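Textile care, handout 4 — cloths, wiping, folding. Rev. 30 Jun 2022

Bring this one to the practical. Last year's version had the folding steps in the wrong order, bin it.

## Where we are

Handout 3 was fibers. You should already know cotton from microfiber by feel, and why linen creases the way it does. If not, reread the Gerbridge chapter on plain weaves before you come, it's short. Today is small flat pieces: dish cloths, napkins, hand towels, muslins. Sheets and table linen come later with the Skanville unit.

Small pieces look easy. Most marks lost in the March test were on small pieces.

## Words we use

- **Flat** — all four corners visible, no layer on top of another except a hem
- **Part open** — some corners out, at least one edge turned under or over
- **Bunched** — no clear edge you could follow all the way round
- **Right side** — the printed or smoother face. On woven checks there may not be one, write "none"
- **Lead corner** — the corner you pick up first. Always name it in your notes
- **Turn-under** — an edge lying beneath the rest of the cloth. Easy to miss!!

People mix up part open and bunched all the time. Test: can you trace the outline with a finger and say at each point whether it's a hem or a fold? Yes = part open. No = bunched.

## Opening out a dropped cloth

Situation: cloth has been let go over a table and has landed however it landed. Get it flat in as few moves as you can.

1. Look first, hands off. Find the outline.
2. Count corners you can see. Fewer than four means something is under something.
3. Straight edges that meet at an odd angle — one of them is usually a fold. Hem has stitching, fold doesn't.
4. Pick a lead corner. Real corner, with a hem on both sides of it.
5. Lift it just high enough to clear the table. Let the rest drag.
6. Pull away from the middle, low and slow. Put down.
7. Opposite corner next. Not the neighboring one, you'll twist it.
8. Smooth from the middle out with the side of your hand.

Outline shape tells you a lot. A square cloth with one corner tucked has five sides. Two corners tucked, six, sometimes five again if the folds run together. So five sides doesn't prove one tuck, it's just the first thing to check. Draw these on scrap paper, cut a square and fold it, takes a minute and it sticks.

Printed cloths are kinder to you than plain ones. On a thin one the print shows through from the back but paler, so a pale patch with a crisp edge is likely a turned-over bit. Small scattered prints (dots, sprigs) don't help with direction though. Stripes and checks do. For dots go by the hems only.
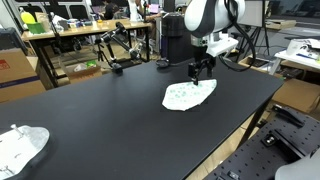

Table surface matters more than the book says. Dark and matte is best for pale cloths, every edge stands out and there's no glare. Light cloth on a light table and you'll miss turn-unders. Dark cloths, swap: use the cream board from the cupboard.

Friction too. Oilcloth grabs, so a drag pull turns into a stretch. On polished wood the whole piece slides along with you and nothing opens. If it slides, put two fingers on the far side and hold.

Where to pinch:

- near an edge, not on the hem itself, hems are stiff and spring out
- one layer only unless you mean to take two. Rub thumb and finger together, two layers slip against each other, one doesn't
- never the middle on a first lift. Middle lift gives you a tent and then a bunch. Only use it if you can't find an edge at all, then shake once and lay down again

## Folding — the standard fold

For anything up to hand towel size. This is the Rivadeneyra fold from handout 2, same thing, smaller.

1. Flat, right side down.
2. Bottom edge up to top edge. Match corners before you press the crease.
3. Left to right. Match again.
4. Stop there for napkins. Dish cloths get one more, bottom to top.
5. Folded edge faces you on the shelf, open edges to the back.

If corners don't match by more than a finger's width, the cloth is off square. Don't force it. Fold to the hem on the best side, let the other side be ugly, write "off square" on the card. Cheap cloths go off square after a few hot washes, the cotton ones worst.

Muslins: same but don't press hard, they hold a crease badly anyway. Smooth and leave.

## Sorting before the shelf

Three piles. Keep / rag / mend.

Keep = no holes, hem whole, any stain smaller than a coin and pale. Mend = hem open but the body sound. Rag = all else. Prints that have faded are still keep, color isn't a reason to throw anything out. We had an argument over this in the last group, ruling stands.

Stains go on the card by place (corner, edge, middle) not by guess at what made them. "Brown, edge" is fine. "Tea" is not unless you spilled it yourself.

Careful on prints with irregular blotches, they get logged as stained when it's the pattern. Check whether the same mark repeats elsewhere on the piece. A blotch in the print color is print until proven otherwise.

## Store numbers (for the exercise)

The Clavon store holds 2,609 pieces on the books. Of these 152 are down for mending and 80 are waiting to be logged. Work out what's left for the shelf if every piece in both groups is held back. Show working. Then say in a line or two what you'd do first and why, more than one answer accepted.

## Practical, what you'll do

In pairs. One drops, one opens, then change over.

- Drop from elbow height, let go cleanly, no arranging
- Opener calls the state (flat / part open / bunched) before touching
- Opener names lead corner out loud
- Partner writes down number of moves. Smoothing isn't a move, lifting is
- Do a plain cloth, a print, and a muslin
- Re-do any drop that lands half off the table

A part open dish cloth should be flat in 2 moves once you've got your eye in. Bunched takes longer, don't race it. Marks are for calling the state right and for a lead corner that really is a corner. Speed isn't marked.

Table for your results, copy into your notebook:

| Cloth | State called | Lead corner | Moves | Off square? |
|---|---|---|---|---|
| Plain | | | | |
| Print | | | | |
| Muslin | | | | |

## Things I keep writing on people's cards

- "corner" — which one? Use near left, near right, far left, far right, from where you stand
- edge folded under is not the same as edge folded over. Say wich
- don't put "messy". Use the three words
- hem down before you fold, if it's curled
- wash your hands. Pale cloths show everything

Reading for next time: Gerbridge, the bit on terry loops, and the Skanville sheet on drying flat. Bring one cloth from home, any kind, not ironed. Cards to be handed in at the end of the practial with both names on.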